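Hevar table – set-up and care guide
Section 3: Siting the table and protecting the top

We use cookies to remember your language and region. Accept all | Manage choices 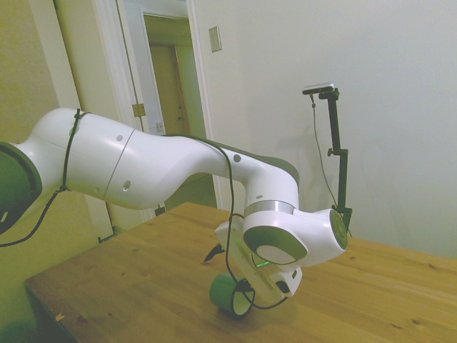 Fig. 3. Light pine-coloured table top beside an open doorway, with a roll lying on its side and a clamped stand towards the back.

Read this section after the legs have been fitted and before anything is put on the table. The steps apply to both lengths of the Hevar top. If you have the Stalon underframe, see the note after step 4.

3.1 Choosing the position

1. Stand the table on a level floor. Press down on each corner in turn. If the table rocks, turn the adjustable foot at the low corner until it is firm.

2. Leave a gap of 9 cm between the back edge and the wall. Leads and clamps need this space.

3. Open any nearby door as far as it will go. Neither the door nor its handle should touch the table at any point.

4. Check that you can reach the light switch from the front of the table without leaning across the top.

Note: The Stalon underframe has a cross rail at the back. Fit the rail before you measure the gap in step 2.

3.2 Clamping things to the top

The top will take lamps, stands and similar items that fix with a screw clamp. Keep them near the back edge where you can, as the front is the part that gets knocked.

1. Wipe both faces of the top where the clamp will sit.

2. Put one of the felt pads supplied under each jaw. Four pads are in the bag with the hex key. Spares can be ordered under the name Stisura.

3. Tighten the clamp by hand until the stand no longer turns, then give it a further quarter turn. Do not use pliers or a spanner.

4. Check the clamp again after 2 days. New felt settles and the screw may need a little more.

CAUTION: Do not clamp over a joint in the top. The joint can open under load and this is not covered by the guarantee.

3.3 Leads and loose items

1. Leave enough slack in a lead for whatever it serves to move freely. A tight lead will drag things off the table.

2. Lay slack on the top or behind the back edge. Do not let it hang over the front.

3. Rolls of tape and other round items should be stood on end or kept in a tray. On their sides they roll at the slightest slope – check the feet again if this keeps happening.

CAUTION: Do not stick tape directly to the top during the first three weeks. The oil is still hardening and will lift with the adhesive.

3.4 Cleaning

Wipe with a damp cloth along the grain, then dry with a second cloth. Do not use scouring pads, bleach or furniture polish containing silicone. Light marks can be rubbed out with fine sandpaper and the area oiled again. Allow the oil to dry overnight before use.

Go on to Section 4: Fitting the drawer.

Shares: 4 | Comments: 2

© Jasińska Furniture. Guide revised 27 June 2023. Contact us | Back to top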